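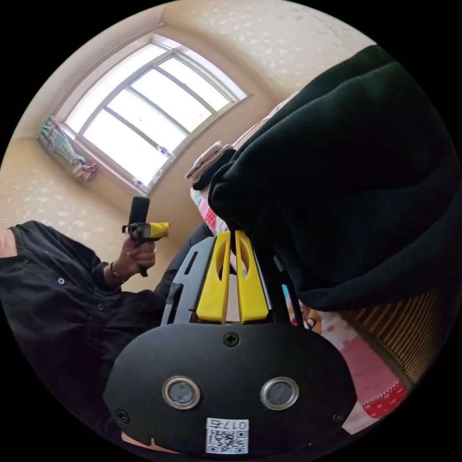

Keeping Small Screws and Hardware in Order

By Dilek Uçar
Mar 27, 2018

Most workbenches collect loose screws. They come out of old hinges, leftover furniture packs and things that were taken apart and never put back together. Sorting them takes one evening, and after that it takes a few minutes a month.

Start by dumping everything onto an old bath towel. The towel keeps round parts from rolling and you can lift the corners to pour the leftovers back into a jar. Pull out anything rusted, bent or stripped and throw it away. My last sort took 60 minutes and filled 5 jars.

Sort by type first - wood screws, machine screws, nuts, washers - and by length second. Don't bother separating lengths that are nearly the same. Baby food jars and pill bottles both work well. Tape one of the screws to the outside of the lid so you can tell what's inside without opening it.

When you take something apart, use a piece of cardboard. Draw the outline of the item, poke a hole where each screw goes and push the screw through. Long and short screws often look alike until one of them comes through the other side of a cabinet door.

If a Phillips head is starting to strip, stop turning. Lay a wide rubber band over it, press the driver down hard and turn slowly. A driver that is one size too small does most of the damage, so try the larger tip first.

For a loose screw in wood, fill the hole with toothpicks and wood glue, snap them off flush and let it dry overnight before you drive the screw back in.

A magnet glued inside the lip of a drawer will hold the bits you use every day. Keep it away from bank cards.

Filed under: Workshop, Storage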